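About Novinent

Novinent tests robots on ordinary chores. Companies that build machines for homes and small shops send them to us, and we report what they can and can't do yet. We started in April with one kitchen counter and a borrowed desk. Our test list now has 27 chores on it, from clearing a sink to sorting bolts into bins.

Can machines do the dishes?

Partly. A person picks up a mug and sets it in a rack without thinking. A robot has to find the rim, choose a grip, keep the mug clear of the rack's wires and let go at the right height. We use everyday kitchen things because that is what people own.
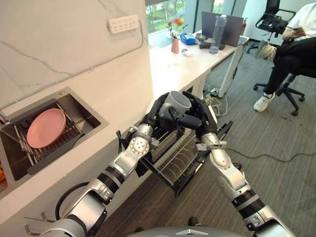
We run each chore 100 times before we publish a result. A machine passes if it finishes the job with no help and breaks nothing. Of the 14 kitchen chores on our list, only 2 have been passed so far – wiping a flat counter and moving cups from one shelf to another. Folding towels is still a long way off.

Shop-floor work

The picture is better here. Parts are the same size every time and benches can be laid out to suit the machine. Our Cingate bench covers picking, packing and simple assembly. The trouble starts when a part is turned the wrong way or two are stuck together.

A lot of our time goes into hands. Fingers decide what a machine can hold, and small changes in shape or surface matter more than most buyers expect. We look at them up close before and after every run.
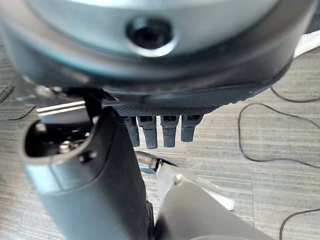
Our reports

Results go into Ferkumance, our public chore list. Görtz, our parent company, pays for the lab but does not see scores before they are posted. The list was last updated 1 October 2022.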